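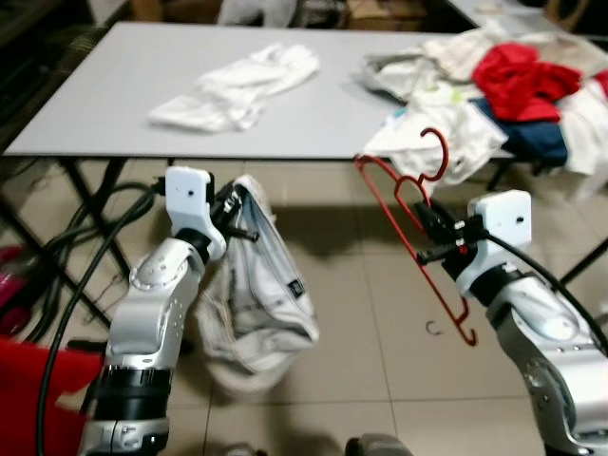
FOR IMMEDIATE RELEASE
8/1/19

Lodero Clothing Room Reopens with More Table Space and a Simpler Way to Hang, Fold and Pass Things On

LODERO - The Lodero Clothing Room is open again after a summer break, and it is ready for the back-to-school rush. The room offers free, clean, secondhand clothing to any household in the Tanabe district that can use it, with no forms to fill out and no limit on how often a family may visit.

Last season the room gave out 2,903 pieces of clothing, the most since it opened. Shirts went fastest, then children's pants, then jeans in every size we could get. We are thrilled with that number, and we are even happier about the people who came back a few months later with outgrown things in a bag, ready to trade up a size.

All of that clothing has to be looked at by somebody before it goes out. It comes to us mixed together, the way laundry does in any home, with whites under reds and sleeves pulled inside out. The big change this season is in how we deal with the heap. Folding tables with metal legs now serve as our sorting stations, and everything gets spread out on a tabletop before anyone decides where it goes. In April we were still sorting on our laps and out of boxes, and a good shirt could sit at the bottom of a carton for weeks.

With the clothes out in the open, sorting is a pleasure. You can find the label, check the seams, try the zipper and see right away whether a stain is a stain or just a shadow in a crease. Shirts, blouses and dresses go on hangers. Jeans, sweatpants and sweaters get folded and stacked by size. Anything with a missing button goes into the mending basket, which has its own loyal following of people who like to sew and would much sooner do that than fold.
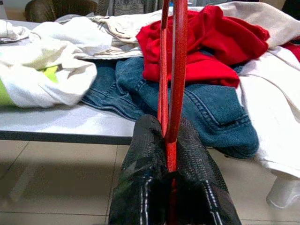
Blue jeans on the sorting table at the Lodero Clothing Room.

Jeans deserve a special word. They are the item we are asked for most by teenagers and by adults starting new jobs, and they are also the item most likely to reach us in a ball. Our method is plain: shake them out, lay them flat, smooth the waistband, put one leg over the other and fold up from the hem. The size goes on a paper strip tucked into the back pocket so that visitors don't have to unfold the whole stack to find a fit. It takes a little practice, and then your hands just do it.

The room has also changed how it handles hangers. Donors have been very generous with them - so generous that they used to pile up and tangle into knots. We now keep plastic hangers in a bin of their own at the end of the rack and pull from it as we sort. Wire hangers we can no longer accept. They bend under coats and leave marks on the shoulders of knit tops, and the dry cleaner next door is glad to take them back.

Visitors will notice two new things on the floor. The first is a children's rack set low enough for children to browse it themselves, which has been a hit with everyone who previewed it. The second is a bench by the mirror, where shoes can come off and coats can be set down while someone tries on a jacket.

Help with this season's setup came from Stultex, which paid for the new racks and the mirror, and from Catuvico, which lets us use its washers and dryers two evenings a week. Every piece that needs a wash gets one before it goes out. Sheets and towels are washed along with the clothes and offered on a shelf near the door.

WHAT WE NEED NOW

School clothes in children's and teen sizes are at the top of the list, especially plain T-shirts, jeans, hooded sweatshirts and anything a kid could wear to gym class. Adult work pants, belts and warm socks are welcome too. Please wash clothing before you bring it in if you are able to, and empty the pockets (we have returned more house keys than you would think!).

Small holes and missing buttons are fine. Please hold back pillows, stuffed toys and anything that has been stored damp. Bags should be light enough for one person to carry up the front steps.

WHAT WE COULD USE HELP WITH

Sorting shifts last two hours, and newcomers are always paired with someone who has done it before. There is no need to know anything about clothes. If you can match a pair of socks, you can do this work, and the company is good. Teens are welcome with an adult, and so are grandparents who have opinions about how a shirt ought to be folded.

ABOUT THE LODERO CLOTHING ROOM

The Lodero Clothing Room collects, washes, mends and gives away clothing for people of all ages in the Tanabe district. Everything in the room is free to those who visit. Clothing we can't use is passed along to a textile recycler.

Donations are accepted at the side entrance during open hours. Current hours and the sign-up sheet for sorting shifts are posted at the front door.

###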